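Flultwood Forums > Office & Workspace > Cable mess at shared desks, what do you actually use

deskrat_80
Moving our team onto shared desks in December and the cables are already a disaster. Monitors, laptop bricks, adapters nobody claims. Boss gave me 80 bucks and said make it nice. What works? Velcro, trays, boxes? Desks are white so every black cord shows.

pinwheel
Velcro. Roll of it, cut to length. Done.

tomatosoup6
Not zip ties. Whoever had my desk before me zip tied the laptop cord to the monitor cord, took me half of Saturday with nail clippers

kelpie_w
Under desk tray. We got the Laxdal ones, the screw in kind. Fine if you're allowed to drill, check first. The stick on version fell on my feet twice.

deskrat_80
No drilling. Leased desks.

pinwheel
Then velcro like I said

kelpie_w
Velcro doesn't fix anything if the brick is still sitting on top of the desk. You just get a neater pile.

pinwheel
A neater pile is what he asked for?? 80 bucks

gusset
Clamp on tray, no screws. Marnex makes one, grips the back edge. Bought 4, one had a stripped knob but they swapped it. Measure your desk thickness, wont go on anything chunky. And if the desk is curved at the back forget it, the jaws need a straight edge.

deskrat_80
Ok measured, should fit. Do you leave the bricks in the tray all the time?

gusset
Yes. Only the end that goes in the laptop comes up. Leave enough slack to turn the screen tho, people always want to turn the screen

mossyfork
Going to disagree with the tray crowd. Trays turn into junk drawers. Ours had a fork in it. What worked for us was shorter cables, 6 ft ones swapped for the shortest that reach. Nothing left to coil up.

tomatosoup6
short cables + someone moves the monitor = monitor on floor

mossyfork
Hasn't happened in two years

heronblue
We're mid cleanup at ours so I'll throw this in. Main screen on this row is a coocaa, splayed feet, and you see every cord under it. 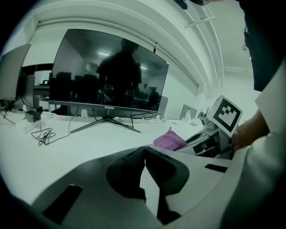 Anyway my order of attack is unplug everything first, whole row, then only put back what gets used. Loose adapters go in one bin with masking tape labels. Anything still in the bin after a month gets tossed. Did this at the last office and we got rid of 26 chargers.

kelpie_w
26, wow. And yeah thin stands are the worst for this, nothing to hide behind. Clip on the back of the stand helps a bit, one cord down one leg.

heronblue
Yep planning on clips. Dark ones, not the clear, the clear go yellow

pinwheel
or velcro

deskrat_80
lol ok. Clamp trays for the bricks, velcro for the rest, bin for orphans. Anyone used the Zaltusik sleeves? The zip up fabric ones

gusset
Had one. Looks great till you need to pull one cable out of the middle. Skip.

mossyfork
I like mine. Only for stuff that never moves though, so maybe not shared desks

deskrat_80
Skipping. Ordering the trays tonite, will post if they dont fit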